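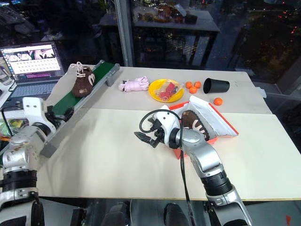
Bernadette Ó Néill told me I'd hate walking to work for a week and then get cranky on any day I had to drive. She was off by a few days (I hated it for two weeks!), but the cranky part was dead on.

I started in July, in Gundton, where the hill behind the bakery is steeper than it looks from a car. My first mistake was leaving at the same time I used to drive. My second was a shoulder bag — my neck still remembers it.

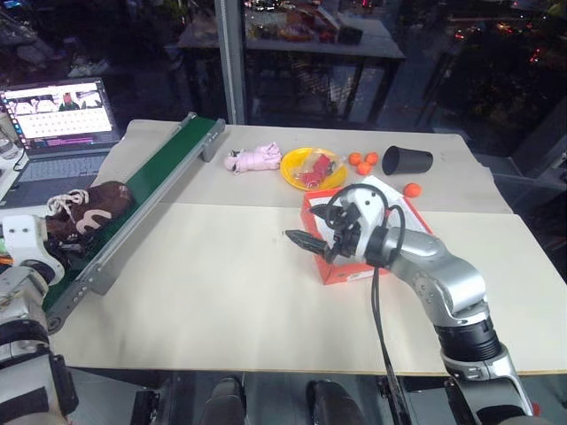

What I'd do differently

Start with one direction only. Walk in, catch the bus home, and see how your heels feel. Declan Conneely swears by two pairs of thin socks, and I've come around to it. I also keep a spare shirt in my desk now, plus 5 granola bars, which never last the week.

Last updated: Nov 19, 2025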